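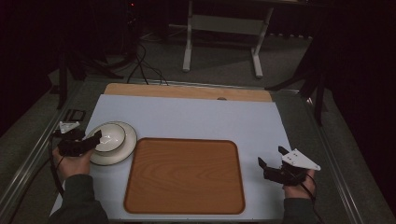

Can a machine set or clear a table without help yet?

Only in part. Rigid crockery on a flat surface is within reach of a two-arm cell. Stacked, wet or soft items still need a person nearby.

Kosbridge Two-Arm Table Cell

Made by Flotbridge for kitchens, canteens and test benches. The cell lifts bowls, plates and trays and places them at taught positions. Tasks are taught by hand with a pair of grippers, then run on the arms.

Largest item: 255 mm across
Teaching runs per new task: 60
Stored tasks: 6
Order code: 197 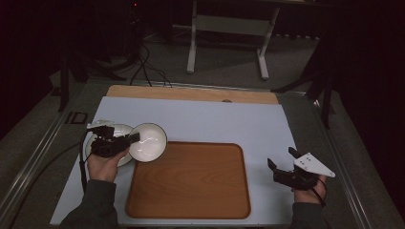

Bowls and tray, with a hand-held gripper on each side.

Not suitable for cutlery, glasses or cloths. Folding and wiping are not supported. A bowl standing on a plate must be taught as a separate task. Change of tray size requires new teaching runs.

Supplied from Stedness with mounts and cables. Next deliveries in February.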